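The Second Frame

The requisition had a field for justification, 200 words maximum, and Rajeshwari Marar had used 14 of them. The cursor sat after the fourteenth. It was February, the capital window closed at noon, and the form logged her out whenever she stopped typing for long.

She was asking for one additional bimanual station, identical to the first. Two arms, side mounted, on an extrusion frame. Butcher-block top. Grippers, cabling, power. Vimley had quoted the arms. Farías had quoted the frame and then requoted it with the rails listed separately, which moved the total by 60 dollars in a direction she had not yet determined.

Chi-keung Fu came in with the revised sheet and put it on the desk, squared to the edge.

"Hekonon wants the consumables broken out," he said.

"They are broken out."

"They want fingertips on their own line."

She found the line. Fingertips, red, replacement sets. The unit price was small. The rate of use was not, and it had climbed every month since the station had been moved to fabric. Rigid parts had been easy on the tips. Fabric was picked up by pressing against the table and closing, and the table won.

"Put them under maintenance," she said.

"Maintenance is frozen."

"Under tooling, then."

He wrote tooling in pencil.

The total for the second station came to 3,877 over the ceiling. They had known this for a week. The ceiling had been set by Jemotell, who owned the building and the budget and had visited once. Jemotell's position was that one station could run a second shift. Fu's position was that the station already did run a second shift, and that what it could not do was be in two states at once. When an arm was down for calibration, both arms were down. When the folding sequence was under test, sorting waited.

"What can come out?" Marar said.

Fu read from the bottom. The spare power supply. The floor tape. The cable management kit, which had been cut from the first order too.

"How much is the kit?"

He told her. She thought about the last time somebody had rolled a chair across the carpet and stopped a run at hour five. That had been entered in the log as an operator event. The cost of the lost run had been greater than the kit, but it had been charged to a different code, and the codes did not speak to each other.

"Leave the kit in," she said. "Take out the spare supply."

"And if a supply fails?"

"Then we borrow from the other frame."

"So one station."

"For that day."

He made the change. The overage dropped and remained an overage. She typed a fifteenth word and deleted it. Then she got up, took the sheet with her, and walked down the hall to the lab, where the sorting run had been going since seven.

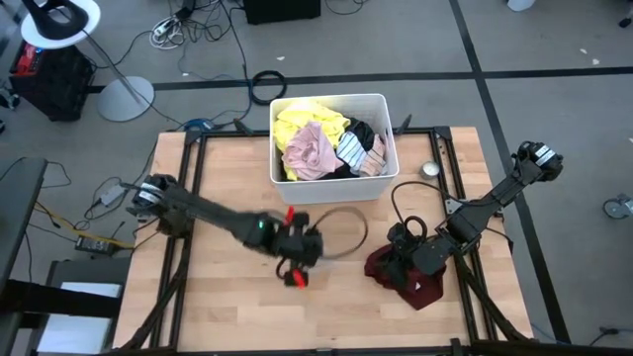 She stood outside the tape and read the sheet again from the top. Fu had followed her as far as the door.

"The tabletop," she said. "Does it have to be the same one?"

"The vision people calibrated against the grain."

"Could they calibrate against something cheaper?"

"They could. Their hours would go on our code."

She folded the sheet in half. The arms were the cost. Everything else was rounding, and they had spent a week on the rounding. There was a lease rate in Vimley's second attachment that neither of them had opened after the first day, since leases came out of operating and operating belonged to someone else.

"Who signs for operating?" she said.

"You do. As of this quarter."

"Was I told?"

"It was in the minutes."

She looked at the clock over the door. It was ten to eleven. She went back to the office, cancelled the requisition, and opened a different form. It had a field for justification, and she began to type.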